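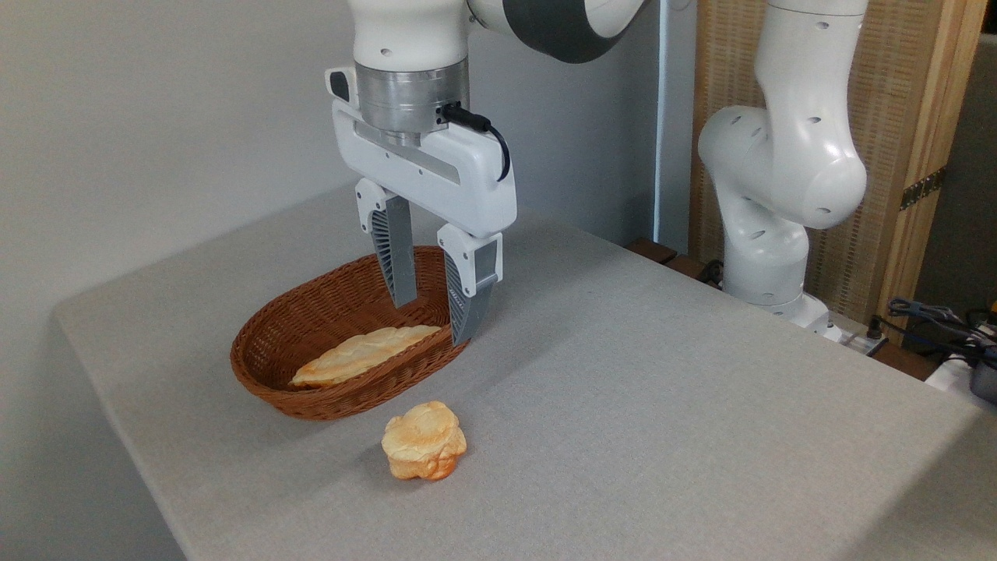 **Ticket 3507 - auto belay on line 9 not retracting fully**
Status: closed
Raised by: Iraís Zepeda, front desk, Triltby Climbing
Picked up by: Faustino Becerra

**08:40** - Iraís: Line 9 leaves a loop of slack when you climb the first couple of metres quickly. Fine at normal pace. I've clipped the gate across and put the sign up. Lines 8 and 10 feel lovely.

**09:15** - Faustino: On it! Weighed the webbing side by side with line 8 by hand and 9 is definitely lazier at the bottom. Higher up it pulls in well, so I don't think it's the spring. Going up on the rope to look at the nozzle.

**10:05** - Faustino: Great view of the problem from up there. The webbing has gone furry over the lowest stretch, right where people grab it and where it rubs the big yellow volume. It's dragging as it goes in. 

**10:30** - Ingeborg Ruchti: Brilliant spot. Please don't trim the fluff - swap the whole webbing. We have a spare in the Nokari cupboard, top shelf, behind the quickdraws. Check the tag matches the unit before you fit it.

**11:50** - Faustino: Tag matches, new webbing on, old one cut up and binned. 40 test drops with the weight bag, 5 with me on it (best part of the job). No slack at all, even when I sprinted the start.

**12:20** - Anayeli Tovar: Had a go on the purple route and it kept up with me the whole way, hooray! But the webbing still brushes that volume if you swing left.

**13:10** - Faustino: She's right. Turned the volume a quarter and moved one foothold. Clears it nicely now, and I reckon the route is better for it. Grade unchanged.

**13:25** - Ingeborg: Gate open, inspection book signed. Closing this - could the setters keep big volumes away from the fall line on 9 at the May reset? Thanks all, super quick work.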